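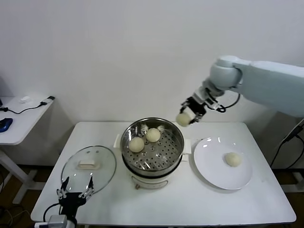

Steamed buns and a countertop steamer, the only pot I bother to put away these days.

I was 18 before I ate a steamed bun, and I ate it standing up in a bus station with my coat on. I remember nothing else about that trip. Not where I was going, not who I was mad at (I was mad at somebody). Just that soft, slightly sweet dough and the pork in the middle, and thinking, well, why has everyone been baking things?

So it's a bit embarrassing that it took me until this March to make my own.

My neighbor Dagný Bisgaard got me started. She teaches a bread class above Henriques, the hardware store, and she'd been after me for ages to come along. It's mostly sourdough people up there, very serious, lots of talk about crumb. But one evening a month she does buns, and I went, and I came home with flour in my ears and 12 lopsided lumps in a cake tin.

They tasted great! They looked like knees.

The dough is easy – flour, yeast, sugar, a little oil, warm water. You knead it until it stops fighting you. Where I go wrong is the pleating. Dagný can put 18 folds in a bun while telling you about her sister's divorce. My record is 13, and two of those came undone on the counter. She says to keep the middle of the circle thicker than the edge, and to turn the bun with your left hand and leave the right one where it is. I keep turning both.

Her other rule is about the lid. When the time's up, switch off the heat and leave the whole thing alone for five minutes. I lifted mine right away the first time and watched a perfectly nice batch sink and wrinkle.

For fillings I've done pork and scallion, red bean, and a mushroom one with far too much ginger. My son likes them plain, torn open, with butter and jam, and I've stopped arguing with him. Leftovers freeze well and go back in the steamer straight from the bag.

Next month I'm trying custard.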